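## 3. Montar e regular o aplique Ilus

Se chegou até aqui, já tem a caixa aberta e a pilha de cartão espalhada pelo chão (eu também!). Vamos então pôr o Ilus na parede. O corpo pesa 283 gramas, por isso não precisa de buchas especiais, mas precisa de paciência com o nível de bolha.

**Cuidado:** não ligue o transformador antes do passo 5. Já fiz isso com o braço solto e apanhei um susto valente.

1. Tire o quadro da parede e pouse-o num sítio seguro, de preferência em cima de uma manta. Sei que apetece furar com ele pendurado, eu próprio já o fiz, e passei a tarde a limpar pó do vidro.

2. Marque o centro do quadro com lápis, um bocadinho acima da linha onde fica a moldura. Encoste a base metálica à marca, confirme o nível e risque os furos. Em paredes escuras o lápis quase não se vê, e aí uso fita de pintor clara e escrevo por cima dela.
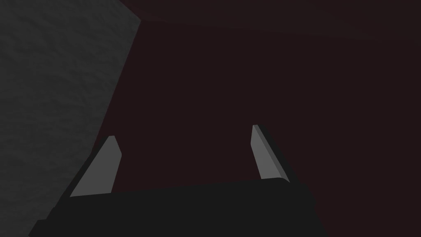
3. Fure, meta as buchas e aperte os dois parafusos da base, mas sem ir até ao fim. Deixe uma folguinha para acertar a posição.

4. Encaixe o braço na base até ouvir o clique. Se não houver clique, rode a patilha para a esquerda e tente outra vez, com jeito. Só depois aperte os parafusos a sério.

5. Volte a pendurar o quadro, passe o cabo pela calha e ligue o transformador Kermani que vem na caixa. Os de outras marcas podem fazer zumbir o regulador, e esse zumbido à noite é uma coisa insuportável.

### 3.1 Escolher o tom da luz

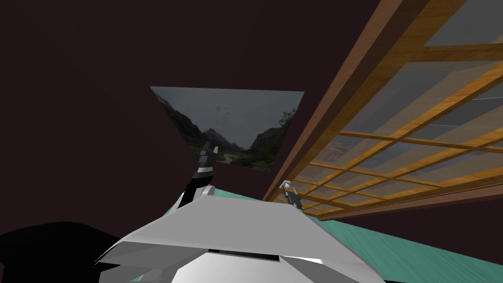
O comutador fica na parte de trás do braço e tem duas posições, quente e neutra. Eu começo sempre pela neutra, espero que anoiteça e só então decido, porque à luz do dia tudo parece bem. Com uma paisagem de vale em cinzentos e verdes apagados, numa parede castanho-bordô como esta, fico-me pela neutra: a quente puxa demasiado pelo vermelho da tinta e o céu nublado perde a graça. Já em aguarelas claras sobre parede branca prefiro a quente, de longe!

**Nota:** espere uns segundos entre cada mudança de tom. O regulador Jasska guarda a última intensidade e, se andar a mexer em tudo ao mesmo tempo, esquece-se dela.

### 3.2 Evitar reflexos

Sente-se no lugar onde costuma estar e olhe para o quadro. Se vir a lâmpada refletida no vidro, incline a cabeça do aplique um pouco para a parede, aos poucos, e volte a sentar-se. 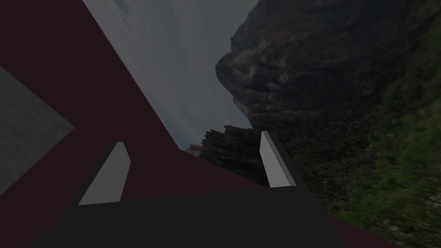

Repita até o reflexo desaparecer, e só então aperte o anel do braço com os dedos. Nada de alicates, por favor: o anel é de latão macio e fica marcado para sempre. Foi a Gadisa Ayele que me ensinou a pôr um elástico à volta do anel para ganhar aderência, e nunca mais quis outra coisa.

### 3.3 Se alguma coisa correr mal 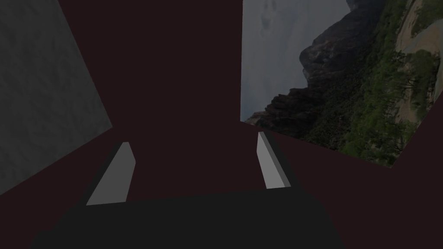 **O que faço se a luz piscar no mínimo?**

Suba a intensidade até parar de piscar, desligue o transformador da tomada e volte a ligá-lo. Se continuar na mesma, peça à Dostden o regulador de substituição, referência 648, e troque-o com a ficha fora da tomada.

Guarde a chave sextavada dentro da calha do cabo. Vai precisar dela quando mudar o quadro de sítio.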